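Rim Contact Faults During Wrist-Guided Panel Handling

Bakari Rweyemamu, Barketach Robotics Group

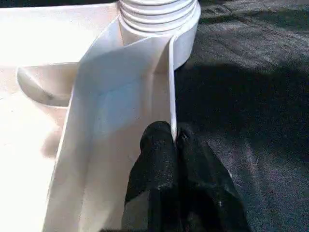
4.2 FAILURE CASES

Figure 3. Wrist view with the left finger against the rim of the white panel.

Of 100 trials on the Trirkau cell, 80 ended without a stop. Most of the others failed at the panel rim. Seen edge-on, the rim is a thin white strip, and the planner often placed it to one side of the gap between the fingers. The controller then read contact on one finger as a closed grasp and began the lift. In four trials the force limit tripped late – the arm had already pushed the panel out of place. Strong light on the white parts made the depth estimate worse. We now require contact on both fingers before any lift.

Comments (2)

kestska_lab: Was the force limit the same in all trials?

B. Rweyemamu: Yes, it was fixed in March.

Related items
Late Force Stops in Two-Finger Grippers
Xiong Depth Filter: Notes on White Plastics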